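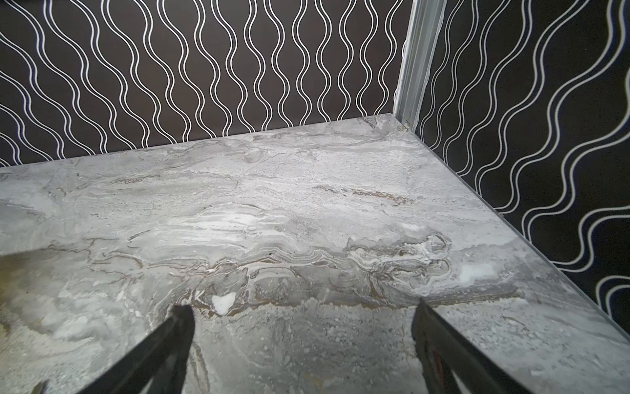

10th May, dye notebook, madder again

Second bath from the Riedl root, the coarse grind. Soaked overnight in rainwater, then up very slowly and held well under a simmer. The red is gorgeous! Much closer to brick than the November skeins, which all went brown on me when I let the pot get away.

Yarn is the Nivstead two-ply, 714 g dry weight across the whole lot, mordanted with alum at the usual strength plus a pinch of cream of tartar. Gebhard Zwahlen thinks I should drop the tartar and add chalk to the bath instead. Will try that on the next small batch, same root, same water.

Exhaust bath went straight back on with the leftover Dokell singles. Lovely soft coral, and there is still color in it, so don't tip it out please.
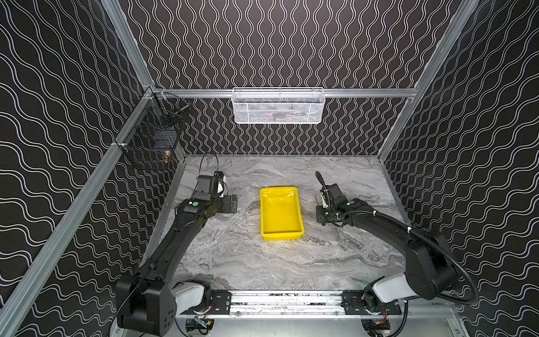

Labels: skein numbers go on the tag before the mordant, in pencil. Ink ran on two of mine.

To do
Chalk test, three little skeins
Ask Drorkitz if the fine grind is from the same harvest
Light test strips for the window, half covered with card
Iron dip on one coral skein, very short, I really want to see that purple

Remaining root 1,272 g, in the paper sack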